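How Patterns Repeat: Tiles, Repeats and Printed Cloth

Sasix Reading Room, Materials and Making
Text by Gøran Engström
Reading level: ages 9 to 12

A pattern is an arrangement of shapes that follows a rule. If you know the rule, you can say what comes next. Stripes on a shirt follow a short rule: blue, white, blue, white. Flowers on a curtain follow a longer one, but it works the same way.

The part of a pattern that gets copied is called the repeat. Everything else is copies of it. A curtain may show hundreds of flowers, and the person who designed it may have drawn only five.

Finding the repeat

Choose one shape that is easy to recognize, such as a leaf with a bent tip. Look to the right until you find the same leaf, with the same bend, pointing the same way. The distance between the two leaves is the width of the repeat. Now start again from the first leaf and look straight down. The distance to the next matching leaf is the height of the repeat.

Be careful with leaves that look almost the same. Designers often draw two or three versions of one leaf and put them close together. This hides the repeat. If the leaf matches but its neighbors do not, you have found a different version, and you need to keep looking.

Large repeats are harder to find than small ones. On wallpaper, a repeat may be as tall as your arm is long. On a cotton handkerchief it may be smaller than your thumbnail.

Four ways to move a shape

Mathematicians describe patterns by the way the shapes move. There are four basic moves on a flat surface.

A slide moves a shape to a new place without turning it. The proper name is translation. Every pattern that covers a whole surface by repeating has slides in it.

A turn spins a shape around a point. The proper name is rotation. A playing card has a turn in it. Spin the card halfway around and the king looks the same.

A flip makes a mirror copy. The proper name is reflection. A butterfly's left wing is close to a flip of its right wing.

A glide is a slide and a flip together. The proper name is glide reflection. Footprints in wet sand are a glide. The left foot is a flipped copy of the right foot, moved forward one step.

Printed flowers usually use slides, and many also use turns. A designer may draw one rose and then place it several times, facing a different way each time. All of those roses together make up one repeat, and the group then slides across the cloth.

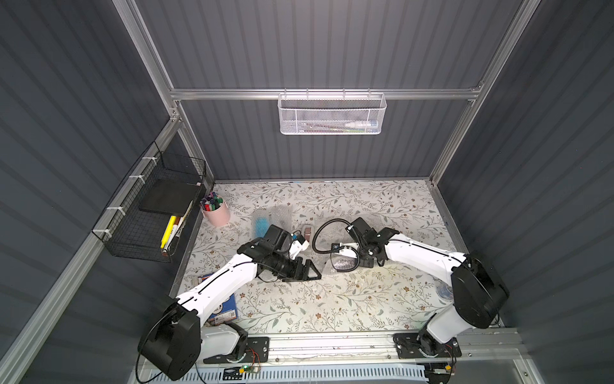

The simplest way to set out a flower print is on a square grid. Each repeat sits directly beside the last one and directly below the one above it. Printers call this a straight repeat. It is easy to plan, but the eye is good at finding straight lines. If there is one large red flower in every repeat, the red flowers will form rows and columns, and people will see the rows before they see the flowers.

To avoid this, many designers use a half-drop repeat. The first column is printed as usual. The second column is moved down by half the height of the repeat. The third column goes back to the starting level. The large red flowers now form slanting lines, which are harder to notice.

A brick repeat works in the same way, but it is the rows that move and not the columns. Look at a brick wall. In many walls, each row of bricks is moved sideways by half a brick.

Making the edges meet

A repeat has four edges. The right edge must fit the left edge, and the bottom edge must fit the top edge. If half a petal is drawn on the right edge, the other half must be on the left edge at exactly the same height. When the copies are placed side by side, the two halves join.

You can make a repeat with these edges by hand. You need one square sheet of paper, a pencil, scissors, a ruler and clear tape.

1. Draw a flower in the middle of the sheet. Do not let it touch the edges.

2. Cut the sheet in half from top to bottom. Cut through the flower.

3. Swap the left and right halves and tape them together on the back. The two outer edges are now in the middle.

4. Cut the sheet in half from side to side. Swap the top and bottom halves and tape them together.

5. Your flower is now in four pieces, one in each corner. The middle of the sheet is empty. Draw more leaves and flowers there, and stay away from the outer edges.

6. Make several copies of the finished sheet and lay them in a grid.

The corner pieces will join to form whole flowers. If there is a gap between pieces, one of the cuts was not straight, or a half was taped out of line. A gap of 2 millimeters is enough to be seen from across a room.

From drawing to cloth

The oldest method of printing a repeat is the block. The pattern is carved into a piece of wood, the raised parts are covered with dye, and the block is pressed onto the cloth. The printer then moves the block over by one repeat and presses again. Small marks at the corners of the block help line it up.

A later method uses a roller. The pattern is cut into the surface of a metal cylinder. One full turn of the roller prints one full length of the pattern, so the height of the repeat must fit evenly into the distance around the roller. A print with several colors needs a separate roller for each color.

Digital printers spray small drops of ink straight onto the cloth. They have no block and no roller, so the pattern does not have to repeat at all. Most printed cloth repeats anyway. A repeating pattern is faster to design, and two pieces can be matched at a seam.

Words to know

Repeat: the part of a pattern that is copied.

Motif: a single shape in a pattern, such as one flower.

Ground: the plain color behind the motifs.

Half-drop: a layout in which every second column moves down by half a repeat.

Seam: the line where two pieces of cloth are sewn together.

Next in this series: Why Cloth Has Two Directions

Page last checked 4/2/26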